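Cavham Kitchen Props: Data Card

1 min read

Print | E-mail

Props for the Cavham tabletop kitchen: wicker basket with two corn cobs, mug tree with two mugs, toaster oven, wooden cabinet with a black handle. Layouts change between sets. 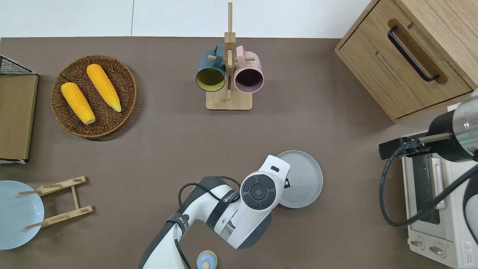

Each set holds 30 layouts — 5 sets in all. Labels name the object and its support.

- Mugs: logged by peg, left or right.
- Cabinet: logged by handle direction.
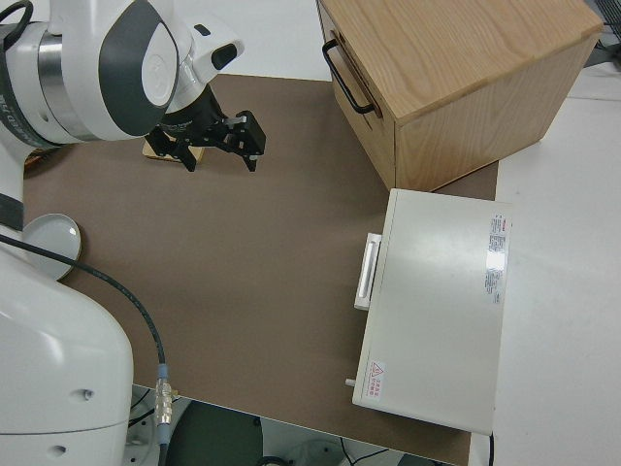
## Maintenance

Send label corrections to Gervásio Caldeira.

Contact | © Stumeo | Back to top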